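What I learned about paying for a robot arm at the Drondus open day

So in April I finally got myself over to the Drondus open day, with a notebook, a tape measure and a spending limit from work. We run furnished rentals at Ratwood and I'm the one who has to put numbers on next year's equipment list. There was a line on it that just said "arm??" with nothing next to it. I wanted to come home with something next to it!

They've set up their demo space like rooms in an apartment, and I parked myself in the bedroom for most of the morning. The job there is laundry: clothes get picked up off the bed and go into a basket. I asked the woman running it, Anju Kanaujia (yes, two Anjus, we got that out of the way fast), if I could just stand there and be nosy, and she said go ahead.

What I'd been budgeting for was the arm. What I wrote down was mostly everything else. The mounting, for a start. Their bedroom arm sits on a little side table, brown knotty wood on metal legs, and I had been picturing some kind of pedestal with a price tag to match. For our places I'd still want something heavier, and Prajapati, who had a booth out in the hallway, quoted me $275 for a bolt-down stand. That's fine. I can live with $275.

Then cables. Oh boy, the cables. They go all over the carpet, with a power adapter down there too, and all I could think about was our cleaning crew and a vacuum. I've put in $148 for floor covers and ties, from the price sheet in the Lotix packet, and I bet I'll end up doubling it.

Gripper fingers are a line of their own. Drondus treats them as a wear item, and a spare set is $200. Anju K. told me to buy the spares with the arm and not wait, given the shipping. Training our people is $300 a head for a half day, and I'd want two of us to go, so that's $600 right there and it wasn't anywhere on my list.

The part I keep chewing on is reach. I'd figured one arm per bedroom, done. But it has to get to the bed and the basket from one spot, and in our smaller units the nightstand is exactly where the table would need to be. I measured two units when I got home and one of them isn't going to work unless the bed moves. Nobody sells you a bigger room.

Questions I forgot to ask, in case you go before I do: who pays return shipping on a repair, and can you rent for a month first? I've emailed both. Also bring a snack, the coffee was gone by ten.
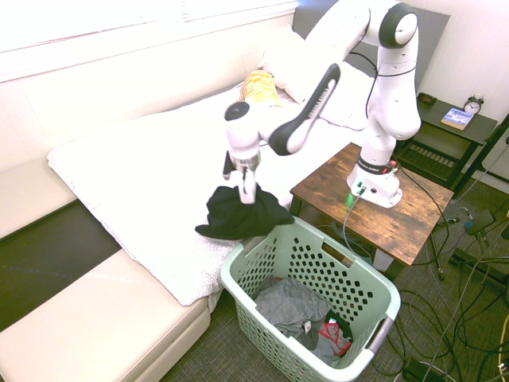
By Anju Chaudhary, Ratwood

The bedroom setup, with a black garment in the gripper and the basket on the floor underneath. Look at how close the table is to the bed, and then go measure your own. If you have a stand you like for an arm this size, send me the price, I'm still filling in the sheet.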